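Kirnusico Card Trimmer, 13 inch — my review after 503 cards

April 20, 2023

Quick one today, I have a pile of envelopes to address and the glue is drying on my mat as I type. But so many of you asked about the trimmer in the comments that I'm just going to get it done.

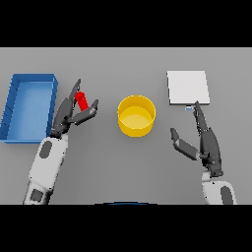

So. The Kirnusico. I bought it with my own money, nobody sent it to me, no links that pay me anything. My old guillotine finally gave up (the arm wobbled so bad I was getting a slant on every single card front) and I needed something before the May swap. Dariusz Dudek from the Tuck & Fold swap group had been using one since last fall and his cards always come in dead square, so I asked him and ordered the same one. That was all the research I did. Sorry!

What you get: the trimmer, a swing-out ruler arm, 2 blades (one cutting, one scoring) and a folded sheet of instructions in very small print. I read half of it.

First cuts. Lovely. I started with plain 65 lb cardstock and it went through like nothing. Then the heavier 95 lb white I use for bases and it was still one pass, maybe a second little push at the bottom edge. My old one used to chew that stuff. There is a tiny fuzz on the underside of the cut if you go slow, so don't go slow. Firm and quick.

Glitter paper is another story. The Borkowska glitter sheets, the chunky ones, it took three passes and left grit all down the track. I brushed it out with an old paintbrush and it was fine after but I would not do a whole batch of glitter on a blade you like. Use the old blade. Keep your old blades, in other words, mark them with a dot of nail polish so you know wich is which.

Vellum — perfect. Washi on cardstock — perfect, though it lifted once on the corner. Acetate I only tried the one time and it slid, so I held it down with low tack tape and got a decent window out of it. Thin patterned paper from a 6x6 pad, no trouble as long as you actually close the guide all the way. I didn't, twice, and got the torn ripply edge. My fault.

The scoring blade. Hmm. It's ok. It makes a line and the line folds. On the 95 lb I still get a bit of cracking on the fold and I go back to my Clodon score board for those. If you don't own a score board you'd get by with this. If you do own one you won't use it much. Swapping blades is fiddly too, the little carriage has to be right at the middle notch or it won't pop out, and I spent a whole evening thinking I'd broken it before I went back and read the other half of the instructions.

The measurements. This is the part I care about and it is good. Marks go down to sixteenths, white on dark gray, and I can read them without my glasses in the daytime. At night I need the lamp. There's a center ruler with zero in the middle, great for trimming layers evenly. The only thing, the first quarter inch to the left of the cutting track is hard to see with the guide down. For really skinny strips (sentiment strips!!) I measure from the other side and let the strip fall off to the right. Works fine once you get used to doing it backwards.

Swing-out arm: nice for 12x12 sheets. It clicks out solid. It did start to sag a tiny bit after the first couple of weeks, so now I slide a scrap of chipboard under the end and it's level again.

Blade life. Ok so I kept a tally on the back of an envelope, you know me. I got 503 card fronts, plus the mats for most of them, before I felt it start to drag. That's mostly medium cardstock and that one bad glitter day. I thought that was pretty great. Refills come in packs and the Dudix ones fit too, I tried one, it's a hair looser in the carriage but it cuts the same. I can't say yet how long it lasts. Will add a note when I know.

Things I'd change
The feet. Two of mine are rubbery and the others are slick, so it turns a little on a smooth desk when you push hard. I put a piece of shelf liner under it.
The storage slot for the spare blade doesn't close all the way. Mine fell out in my tote on the way to a crop and I found it with my thumb. Ouch. Tape it shut.
The color. It only came in the one and I don't love it but whatever.

Is it better than a guillotine? For me yes. For cutting a big stack of the same thing I do miss the arm, chop chop chop and done. This is one sheet at a time, two if they're thin. If you're making 40 of one card it gets old. But every one of them comes out straight and I've stopped trimming things a second time, so I think it comes out even.

Left handed people — Dariusz is a lefty and he just turns it around and reads the ruler upside down. He says you stop noticing. I tried it for fun and cut a panel in completely the wrong place so, your milage may vary.

I'd give it four and a half out of five. Half a point off for that blade slot and my poor thumb.

Swap cards are due to me by the middle of May, A2 size please, envelopes not sealed. If you have a question about the trimmer leave it below and I'll answer when I'm done with these envelopes!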